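Magazine > Living Better > Repair & Reuse

We use cookies to remember your preferences and to count visits to our pages. By reading on you accept our cookie policy.

The town that keeps its toasters: how Fidbridge learned to borrow, mend and share

June
By Corina Ortner

The first thing Waltraud Fuchs does when I come through the door is hand me a kettle. It isn't a gift, and it isn't full of tea either (the tea comes later, with a plum cake that deserves an article of its own). The kettle belongs to a neighbor, it switches itself off before the water is anywhere near a boil, and Waltraud would like me to hold it upside down while she gets at the screws.

"People think you need to be clever," she says, leaning in with a screwdriver that looks older than I am. "You need a good lamp and you need to be a bit stubborn."

She has plenty of both. Waltraud taught chemistry for most of her working life, and when she retired to Fidbridge she found herself bothered by something she had walked past for years, the pile of things that gathered behind the apartment blocks on Mill Lane whenever somebody moved out. Lamps, fans, folding chairs, a perfectly decent sewing machine. She took the sewing machine home, cleaned it, oiled it, and put up a note in the bakery asking if anyone would like it. She had eleven phone calls by the following evening.

That note was the start of Trudlow, which is now part lending library, part repair shop and part website, and which has changed how a fair number of people in this small town think about buying things. You join, you look up what you need, and you see whether it can be borrowed from the shop or from a neighbor a few streets over. If the thing you own is broken, you can book a place at the bench and mend it with somebody sitting next to you. There are 209 households signed up as I write, and from what I saw on my visit a good many of them like to drop in at the same time.

The name, I'm told, came from Waltraud's late husband, who used it as a word for any object kept in a cupboard in case it came in useful one day. A pasta maker is a trudlow. So is a carpet cleaner, and so, in my own home, is a tent that sleeps six and has slept two of us exactly once.

A drill for an afternoon

The website is the work of Gebhard Reisinger, a quiet man in his forties who used to write booking software for ferries and still talks about hedge trimmers as if they had a sailing time. He built the first version over a winter, at his kitchen table, and he is the first to admit that it was dreadful. It let the same ladder be borrowed by three people at once. It sent reminders in the middle of the night. One member got so many messages about a cake tin that she brought it back in her slippers.

The present version is much kinder. You type in what you want to do — hang a shelf, clean a mattress, make jam for a wedding — and it suggests what you might need and who has it. I tried "hang a shelf" and was offered a drill, a level and a member called Hannelore Baumgartner, who turned out to be so good with walls that she is listed in her own right. 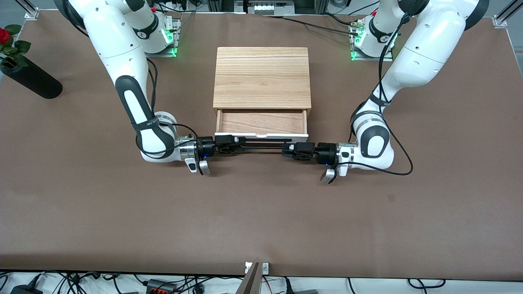 A light wooden box with its drawer pulled out.

Hannelore laughed when I told her she had come up in my search results. She moved to Fidbridge after her divorce with, as she puts it, a car full of plants and not one saucepan, and for the first few months she borrowed nearly everything she cooked with. "I was embarrassed for a week or so," she says. "Then I noticed that the people lending me things were pleased about it. They'd been feeling guilty about that fondue set for years!"

She still doesn't own a fondue set. She has bought saucepans, secondhand, and she gives back what she owes the town by drilling holes in it. On the morning I met her she had already put up a mirror and a spice rack and was on her way to look at a curtain rail.

The price of a cheap thing

I asked everybody I met whether all this borrowing makes a real difference, and I got as many answers as I got cups of tea. Gebhard likes to come at it through money. He keeps a list on the website of what members say they would have bought if they hadn't been able to borrow it, and he reckons that a typical family saves more than 600 euros in its first year, most of it on tools, garden machines and party things. He is careful to say that this is what people tell him, and that people who love an idea are generous with their sums.

Flurina Holzer prefers to talk about what goes into making a thing in the first place. She runs the repair bench with Waltraud and has the kind of patience I associate with people who raise owls. While she showed two teenagers how to open up a hair dryer, she told me that what we throw out has usually cost far more in metal, water and fuel to make than it will ever cost to run, and that a small appliance used for a handful of minutes a month is about as wasteful a way to spend copper as she can think of.

"I don't want anyone to feel bad about their hair dryer," she added, and the teenagers looked relieved.

It was a broken brush, as it happens. A new pair cost less than a coffee, and once they were in, the dryer roared so loudly that somebody's dog left the building.

Things that are made to be opened

What does make Flurina cross is glue. She has a shelf of objects that could not be mended because there was no way into them without breaking the case, and she will take you along it slowly, like a museum guide with a grudge. An electric toothbrush. A speaker. A bedside clock, beautiful, sealed up like a tomb.

So I was glad to find that she also has a shelf of favorites, and that a few of those come from small makers who have started to think about the day their product stops working. The one she reached for first was a hand blender from Nouri, a workshop of nine people that sells its parts separately and prints the exploded drawing on the inside of the box. It has four screws, all the same size. Flurina has taken it apart so often, to show people, that she can do it while looking at you and talking about something else.

There's also a desk lamp from Etetby, which the company will take back at the end of its life and turn into somebody else's desk lamp. They aren't cheap, these things. The lamp is 80 euros, and I said out loud that this seemed a lot for a lamp. Flurina agreed with me, and then she asked how many lamps I'd bought in the past ten years, and I'm afraid I had to stop and work it out.

Starting one where you live

Letters come in from other towns now, asking how it's done, and Waltraud answers them all by hand. Her advice is to begin with a single cupboard. Trudlow spent its first summer in the cloakroom of a music school, with a cash box, an exercise book and a rule that anything returned dirty had to be cleaned by the person who complained about it. She would also tell you to take fewer donations than you're offered, and to be firm about exercise bikes.

Insurance was the dull part, and it took longer than the website. Gebhard advises anyone setting up a scheme like this to talk to an insurer before lending out so much as a chainsaw glove, and to keep the electrical testing up to date, with a sticker on every plug. Members pay a small yearly fee, set by what they can manage, and those who would sooner give time than money do a shift at the counter.

The kettle, in case you have been worrying, turned out to have a bent strip of metal in its switch. Waltraud straightened it with her thumbnail, filled the kettle, and stood over it with her arms folded until it boiled. Then she made another pot of tea and cut me a second slice of the cake, and I took the recipe home on the back of a lending slip. It needs a cherry stoner, which I don't own. There are two on the website.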